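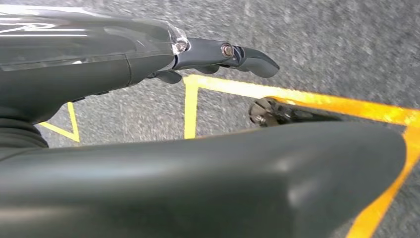 Sound is a vibration that moves through matter. When a drum is hit, its skin moves back and forth and pushes on the air next to it. That air pushes on the air beyond it. The number of vibrations in one second is called the frequency, measured in hertz (Hz). A drum skin vibrating at 200 Hz moves back and forth 200 times each second. Higher frequencies are heard as higher notes. 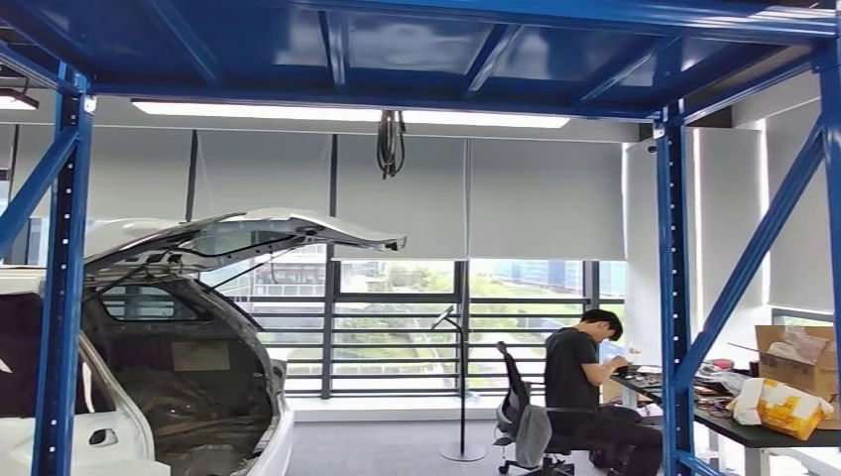

Can sound travel through empty space?
Sound needs a solid, a liquid or a gas to carry it. Empty space has almost no matter, so the vibration has nothing to pass through.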